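Mar 14, 2024
By a second-year student, Health and Community module, Clarnon College

Who Decides When You Can't? My project on advance decisions and hospital paperwork

I picked this topic for a slightly daft reason. I was filling in a form for a summer job and it asked for my next of kin, and I sat there thinking, hang on, what does that person get to do? Can they say yes to an operation for me? Can they say no? I asked my housemates over the washing-up and got four different answers, all very confident, so that was my project sorted.

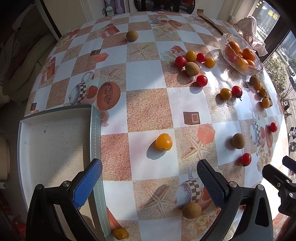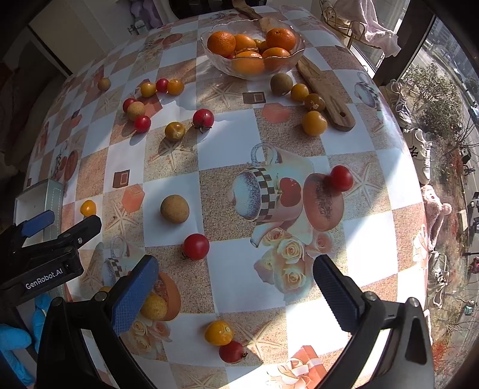
Tomatoes and oranges on a checked tablecloth.

What I wanted to find out

My tutor made me narrow it down (my first plan would have taken until I was forty). I ended up with 2 questions. First, do ordinary people in Stirnport know what their next of kin can and can't decide in hospital? Second, if somebody has gone to the trouble of writing their wishes down, would anyone be able to find the paper when it mattered?

I should say that I'm looking at England here. The rules in Scotland are different and I started reading them and had to stop myself.

The background bit

I'll keep this short as most of it is in my reading list. In England, "next of kin" gives you no legal power to make medical decisions for another adult. Doctors will usually talk to family and want to hear what the person would have liked, but if the person can't decide for themselves and nothing formal is in place, the decision is made in their best interests by whoever is responsible for the treatment. I really didn't know this before I started and I was quite shocked by it!

There are a few formal things you can have. An advance decision lets you refuse certain treatments ahead of time, and if it's about life-sustaining treatment it has to be in writing, signed and witnessed, and say clearly that it applies even if your life is at risk. An advance statement is looser, more like a letter about what matters to you, and it isn't legally binding but should be taken into account. Then there's a lasting power of attorney for health and welfare, where you pick a person and register it, and that one does give them a say once you can't decide for yourself. I mixed these three up constantly for the first fortnight and I had to make a little card for my pencil case.

How I did it

I wrote a questionnaire with 9 questions. It was tick boxes mostly, with one space at the end for comments. I tried it on my housemates first and had to rewrite question 4, which managed to ask two things at once.

After that I got permission to leave copies at the Denby Centre, the library on Bitar Street and the college canteen, and I also put it online through the student page. I had 2,000 paper copies printed, which was far too many. The print room had a minimum for the cheap rate and I got carried away. There's still a box of them under my bed if anyone needs scrap paper.

I got 496 back that I could use. Some others came back with only the first page done, or with no age group ticked, and I left those out. No names were collected, and the front page said people could stop at any point and gave a helpline number in case the questions upset anyone.

What came back

Most people thought their next of kin could legally agree to or refuse treatment for them. It was the commonest answer in every age group, including the oldest, and I had expected the older group to do much better. Married people were the surest about it. Several wrote things like "obviously my husband" in the margin, with underlining.

Hardly anyone had a written advance decision. More people had a will about money and belongings, and quite a few seemed to think that covered medical wishes as well. It doesn't, and a will is no use to a doctor in any case, as it only takes effect after you've died.

The question I liked best was the one about where you keep the paper. I only asked it of people who'd said they had something written down, so it's a small group and I can't make big claims from it. Answers included a filing cabinet, a solicitor's office, a biscuit tin, "the loft I think" and a locked drawer with the key kept on the owner's own keyring. A few had given a copy to their GP. Even fewer had told the person they'd want to speak up for them.

The comments box was where it got interesting, and I could have written the whole report on that alone. One person said they had tried to raise it with their children twice and both times somebody changed the subject to the football. Another said they'd filled in a form years ago before an operation and couldn't remember what they'd put. Someone else wrote a full page on the back about their mum's last week in hospital, very kindly and clearly, and I've not quoted it here as it didn't feel right, but it did change how I wrote the rest of this.

Things that went wrong

Loads. The canteen copies were put next to the sauces and some came back in a state. The online version wouldn't let people tick more than one box on question 6 for the first few days, so I've left question 6 out of the results altogether, which was annoying as it was the one about who people had talked to.

The bigger problem is who answered. People who pick up a leaflet about medical wishes are probably people who already think about it a bit, so the real picture in Stirnport could be worse than mine. I also had far more women than men, and hardly anyone whose first language isn't English. If I did it again I'd get it translated before anything else.

I also used the word "capacity" on page one without explaining it. A man at the Denby Centre asked me if it was about how many beds the hospital had, and fair enough!

What I'd suggest

I don't think another leaflet would do much on its own. People need the conversation as well as the form, and it's a hard conversation to start cold. A short talk at the library might work, with a cup of tea and somebody there who knows the law properly (so not me). I've asked whether the Denby Centre would try one in April and they've said maybe.

For anyone who already has something written down, my advice from reading all those answers is pretty simple. Check it's signed, and witnessed if it needs to be. Give a copy to your GP surgery and ask for it to go on your record. Tell the person you trust where the original is. Have a read of it every so often and date it again if you still agree with yourself.

I've done an advance statement of my own now. It's a page and a half and a surprising amount of it is about music. My mum has a copy, and she's asked me for a blank one for herself, so that's one of the spare questionnaires replaced with something useful.

The full tables and a copy of the questionnaire are in the appendix, which is kept in the module office.

We use cookies to remember your settings and see which pages are read. By carrying on you agree to this. Accept / Manage choices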